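The Brilley Black Booth: Your Questions
Last updated June 2024

I put up the plans for my black fabric table surround thinking a handful of people might want them, and the mail hasn't stopped since! I love it. These are the questions that come up most, with the best answers I have so far.

What is the Brilley booth?
It's a black tabletop with black fabric on three sides and more black overhead, so whatever you do on the table happens against a plain dark background. The front stays open so you can reach in. The name comes from Brilley Street, where I built the first one in a garage with terrible lighting.

Why go to all this trouble for a background?
Have you ever tried to see clear thread on a cluttered bench? Or the edge of a piece of glass with a bright window behind it? A dark surround takes all of that visual noise away. Small pale things jump right out at you, and stray reflections from the rest of the room drop off a lot. The first time I worked in mine I stayed out there until midnight.

Which fabric do you use?
Mine is a matte black cotton sold as Rero. Any dense, dull black cloth will do the job. Hold it up to a lamp before you buy: if you can see the bulb clearly, keep looking. Stay away from satin and anything with a sheen. Velvet is gorgeous and very dark, but it grabs every crumb and cat hair in the county.

How much should I buy?
For a medium table I cut from a piece 176 inches long, which covers both sides and the back with enough left over for hems and one mistake (I made two). Measure your own frame first, and measure it again with the fabric draped over it, as slopes eat up more cloth than you'd think.

Do the walls have to be straight up and down?
Nope! Sloping them inward toward the top is great. You need a smaller top panel, and the cloth hangs in cleaner lines. Straight walls give you more elbow room up high, so if you work with tall things you may prefer them.

How do I keep the fabric up?
Clamps, clamps, clamps. I use small spring clamps from the hardware store, the kind with rubber tips. Please don't staple on day one. You will want to shift the cloth a little tighter or a little lower for weeks, and with clamps that's a ten-second job. A light gray clamp on black cloth is also very easy to find when you want it.

My top panel sags. Help?
Pull it tighter along the long side first, then the short side. If it still droops, run two thin lines corner to corner so they cross in the middle. I tried fishing line, then garden twine, and the twine held better. A stiff panel is the other way to go. Two boards side by side with a seam down the center are much easier to get through a doorway than one big one.

What about the tabletop?
Flat black paint, two thin coats, with a light sanding in between. Gloss will undo all your good work with the fabric. Leave it longer than the can says before you set anything on it. I rushed mine and there's still a mug ring near the front edge that greets me every morning.

Can I attach things along the edges?
Yes, and this is my favorite part. Little brackets at the corners and along the far edge give you fixed points you can rely on every time. Put your clamps and brackets on loosely, work that way for a few days, then tighten them once you know where your hands go.

Does it get dark in there?
It does, and you'll want a light at the open side. Start with one lamp, off to one side, and move it around before you buy a second. Run the cord outside the cloth and keep any warm bulb well away from fabric.

How do I clean it?
A lint roller on the walls, a barely damp cloth on the table. I take the fabric down every October and give it a proper cold wash by itself. It dries on the line and goes back up with a few more wrinkles than before. A steamer gets rid of those.

What did yours cost?
I spent 80 dollars on fabric and clamps, using a frame I already had. Starting from nothing, I'd plan on 200.

Will it fold away?
The Brilley doesn't. There's a folding version by Kramer, a reader in Grerkutmont, which uses hinged sides, and I'm working on getting those plans up here too. Write to me if you want them early, and please send along your own changes. I read every note and I'm always itching to try a better corner joint!

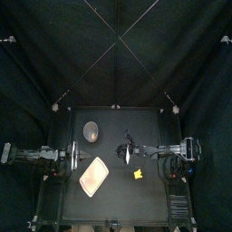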